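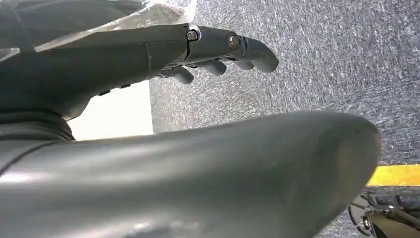 *Mão robótica cinzenta e chão de carpete. Foto: Stisik*

**Stisik abre em janeiro as inscrições para Jititness, o programa de pausas para quem trabalha sentado**

DRURNGATE – A Stisik comunica que as inscrições para o programa Jititness ficam abertas a partir do mês de janeiro. O programa é dirigido às pessoas que passam o dia à secretária, nos escritórios e também em casa, e propõe pausas curtas de movimento durante o horário de trabalho.

Cada ciclo tem a duração de 8 semanas. Os participantes recebem um plano de exercícios para o pescoço, os ombros, os pulsos e as costas, que se podem fazer com a roupa normal e sem nenhum aparelho. Na quarta-feira realiza-se uma sessão em grupo de 90 minutos, onde um fisioterapeuta corrige as posturas e responde às perguntas.

O primeiro ciclo, que terminou no ano passado, teve 307 inscritos. Destes, 304 preencheram o questionário final. O pedido mais frequente foi o de ter exercícios mais curtos para os dias com muitas reuniões, e por isso o novo plano inclui uma série que se faz de pé, ao lado da cadeira.

«As pessoas conhecem já a teoria. Sabem que devem levantar-se, mas o dia passa e ficam na mesma posição», afirma Kadir Yazıcı, coordenador do programa. «Nós pedimos uma coisa pequena e marcada na agenda, como se marca uma chamada com um cliente.»

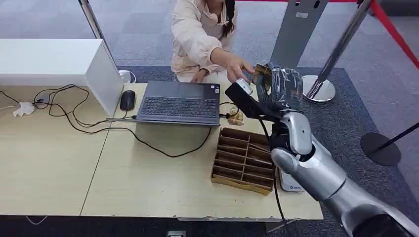
A segunda novidade é o módulo sobre a altura da mesa e do ecrã. O material foi preparado com o gabinete de ergonomia Jansen e explica como medir a distância entre os olhos e o monitor, onde apoiar os antebraços e o que mudar quando se usa um computador portátil durante muitas horas. Quem desejar pode enviar as suas medidas e recebe uma resposta por escrito.

As sessões em grupo têm lugar na sala da Stisik em Drurngate, no rés do chão, com acesso para cadeiras de rodas. Para as empresas existe a possibilidade de fazer o ciclo nas próprias instalações – neste caso a data de início é combinada com cada equipa.

A inscrição faz-se na receção da Stisik ou por telefone. As pessoas com uma lesão recente devem trazer uma indicação do seu médico antes da primeira sessão.

**Contacto para a imprensa**
Kadir Yazıcı
Stisik, Drurngate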